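Short film contest at the Grutalow, who's entering?

kelpline
Entries for the Gredance student short contest close Wed 13 June. The winner plays before every feature at the Grutalow through July. Limit is four minutes including credits. My rough cut is way over and I'm still waiting on sound.
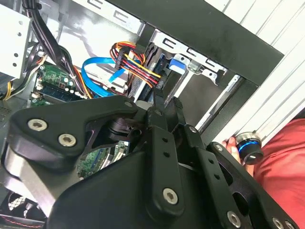 Do the credits really count toward the four minutes?
They count, and so does the title card. The rules page has it under running time.

mottram_k
We entered last year with two people and a borrowed mic. Cost us 600 dollars, mostly food and parking. Didn't place, but the screening night was worth the drive out to Keskin.

kelpline
600 is more than I've got. I'm at 100 so far and that was all props.

dustyreel
I don't like that part of it is an online vote. Whoever has the biggest school behind them wins. Last year's winner was fine, but the one about the ferry was better and it got buried.

mottram_k
The vote only picks the finalists. The judges choose after that.

dustyreel
Right, and if you don't make the finals the judges never see you. Same problem.
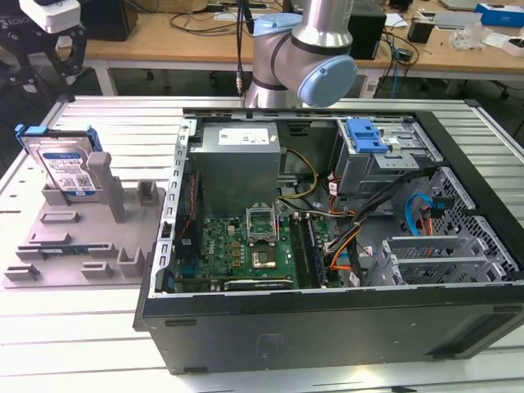
oona77
I'd still enter. A paid crowd sees the winner on a real screen, and that's hard to get as a freshman. The ferry one got into the Femow festival later on, so losing the vote didn't sink it.

dustyreel
Didn't know about Femow. Good for them. I still think the vote should go.

kelpline
Does anyone know if they take stereo, or does it have to be a surround mix?

oona77
Stereo is fine. Keep the dialogue louder than you think you need. The Grutalow's small room swallows voices.

mottram_k
Also check your file before you upload. They don't let you swap it once it's in. We had a typo in our credits and had to live with it.

kelpline
OK, thanks. Cutting the whole opening tonight. It was just a guy walking to class anyway.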